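Jarnano Bedside Reach Table
Palliative and home care equipment
Updated September 24, 2024

I run the loan shelf at Madthorpe Home Care Supply, and this is the table I hand out most to families looking after someone at the end of life. It rolls under almost any bed, it goes low, and it doesn't squeak at three in the morning!

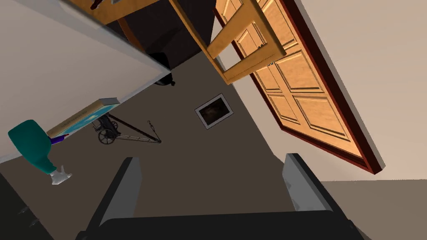 The top tilts 15 degrees either way, so a book or tablet can face someone who's lying nearly flat. There's a raised lip along one side – small, but it saves a lot of spilled tea.

Weight: 14 pounds
Casters: four, two locking
Loan period: 6 weeks, and you can renew by phone

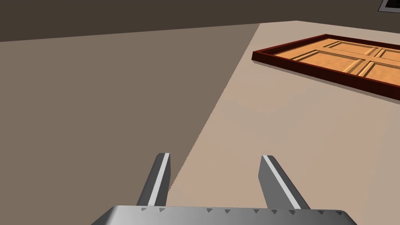 Gray gripper, two fingers

We also carry the Idberg version, with a wider top and a drawer. I like it less (the drawer sticks), but if you need somewhere for mouth swabs and lip balm, go for it.
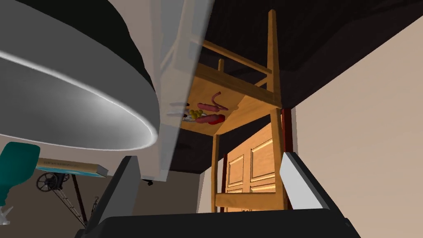

Wipe it down with mild soap, please, and skip the bleach. It clouds the finish and I can't get it back. If you're borrowing a Mokgethi bed from us too, tell me the bed height when you call – the base needs 9 inches of clearance, and I'd rather check before the van leaves. New stock comes in November, so there may be a short wait until then.
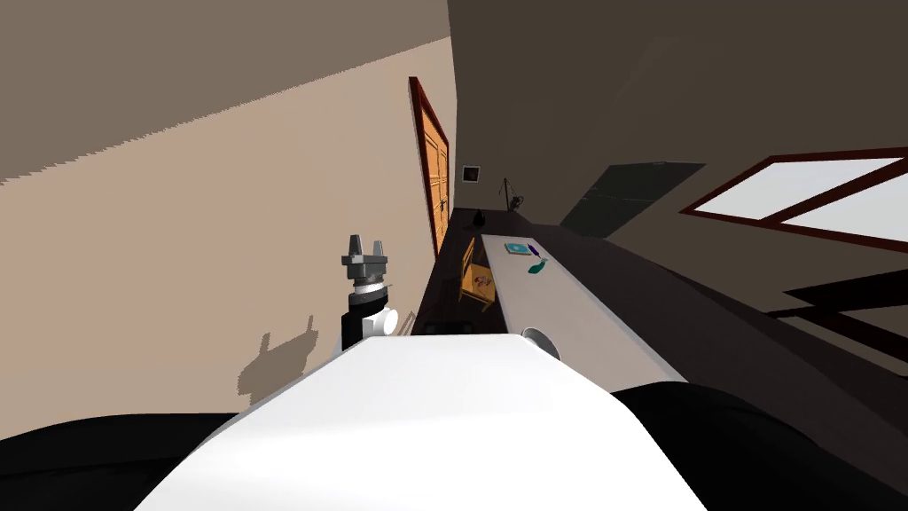
White torso panel and raised left arm

Pickup and delivery are both free inside Madthorpe. Call the front desk and ask for the loan shelf.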